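Pinley Seed Notes

A plain-text collection of 400 short notes on growing vegetables and flowers from seed, gathered from the members' newsletters of the Juner allotments. Last updated 3 Jan 2021.

What's inside

Each note covers one variety and sits in its own file. You'll find sowing month, depth, spacing, days to first shoots and a free comment from the grower. The comments are the best bit! People have a lot to say about leeks, and even more about slugs - 13 of the notes are really about slugs and got filed under lettuce.

How it was put together

We typed up the paper newsletters by hand, then checked 75 notes against the originals and fixed the slips we found. Old spellings of variety names are kept, with the modern one in brackets. Berkolier, our little search script, reads the whole lot and will happily answer things like "what can I sow in September?"

Known gaps

Herbs are thin. Anything grown under glass is thinner still, apart from the Campbell tomatoes, which have pages and pages. Depths are in centimetres throughout, but a few spacings are still given in "hands".

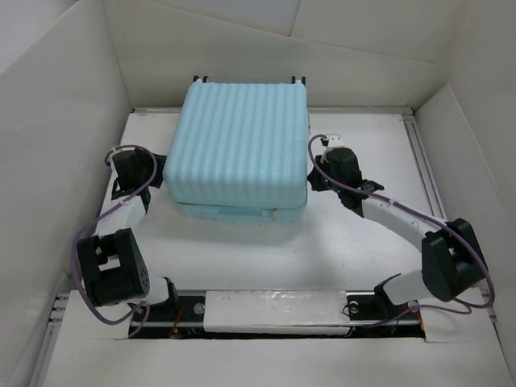 Adding a note

Copy the blank template, fill in what you know and send it over. Half-filled notes are very welcome - we love getting them!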